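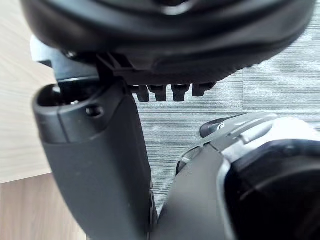
Karine Lemieux built her first gripper in the back corner of a shared workshop in Boldale, on a bench that also held a vinyl cutter and somebody's unfinished guitar. It took her most of a winter. The version she runs now has matte, dark gray fingers with a boxy shape that narrows a little toward the tip, and a small camera at the wrist that looks down along them. At the top of one finger there's an open scoop with a thick raised lip and a screw head down inside it. Below the scoop is a round hole in a raised collar. The striped carpet beyond the fingers is a good test for the camera, she says, as fine lines show up any blur right away.

Lemieux fixes commercial laundry machines for a living. She had never built a robot before this one, and she started because she wanted something to hold parts while she worked on them. A bench vise would have done that job. She owns two.

The project is called Dister, after a misspelled label on a parts drawer. It is an arm with a gripper on the end, mounted to a rolling base so she can move it out of the way when other members need the bench. She has put 16 months into it so far, nearly all of it evenings.

The arm itself came together fast. She bought the motors used, from a packaging line that was being scrapped, and cut the links on the workshop's router. Members who had done this kind of thing told her to spend her time on the wiring, and she did. Every cable is numbered at both ends and written down in a notebook. When a joint stopped responding in April, she found the bad connector in a few minutes.

The gripper was harder. Her first fingers were flat plates with foam glued to the inside faces. They could pick up a box. They could not pick up a screwdriver lying on the floor, and a screwdriver lying on the floor was the thing she most wanted picked up. The plates came down on either side of the handle and pushed it away.

She printed a second set with a curve in them, and then a third. She kept all the failures in a plastic tub under the bench, and she will take them out and line them up if you ask. Number four snapped along a layer line. Number seven was strong enough but so wide that the camera couldn't see what it was holding. By number nine she had stopped printing each finger in one piece. She put a seam below the tip so the cap could be changed without taking the lower part off the arm. A new cap prints over dinner. A whole finger takes overnight, and the workshop does not allow unattended overnight prints.

"I should have split it at number two," she says. "I was stubborn about the seam. I thought it would be weak there."

It hasn't been, so far. She checks it with a fingernail before each session.

Control is a mix of old and new. For rough moves she drives the arm by hand with a pair of joysticks. For the last few inches she uses a program called Chan, which she wrote with help from an online forum and which she describes as a long list of if statements. It watches the picture from the wrist and slows the arm down when something large fills the view. It works well on light objects over a dark floor. It does badly with anything black and glossy, where the highlights move when the arm moves and the program takes them for edges. She has been working on that since spring and has two fixes half done.

The workshop has been patient. Shared benches are booked in blocks, and an arm that needs to be set up and leveled each time uses up a lot of a block. Lemieux worked out a trade with the members who run the schedule. She keeps the laser cutter's fume extractor running, and in return she gets 11 hours a week at the corner bench. She also wrote a one-page sheet on how to stop the arm and taped a copy to the wall. The first line tells you where the power switch is. The second tells you to leave the joysticks alone.

Money has been the smaller problem. She keeps receipts in an envelope and has not added them up. The biggest single purchase was a controller board from Zetbridge, which she bought new after two secondhand ones failed in the same way. She also went through more filament than she planned. Dark gray was what the workshop had on the shelf when she started, and she has stayed with it so that the spare parts match.

Other members have begun borrowing ideas from the build. One has copied the changeable cap for a tool holder on a lathe. Another asked for the bracket drawings and got them that night, along with a warning that the hole spacing was off on the first page.

Lemieux still has a list of things to do. The base needs better brakes. The wrist cable rubs at one end of its travel and she has wrapped it in tape for now. She wants to try a softer pad on the gripping faces, and she has samples of three kinds of rubber sitting in a drawer at home. She also wants to rewrite the part of Chan that decides when a grip is good enough to lift, which at the moment is a single number she typed in last year and hasn't changed.

She plans to start with the brakes. The floor in the corner slopes a little toward the door, and the last time she leaned on the base to reach a cable, it rolled.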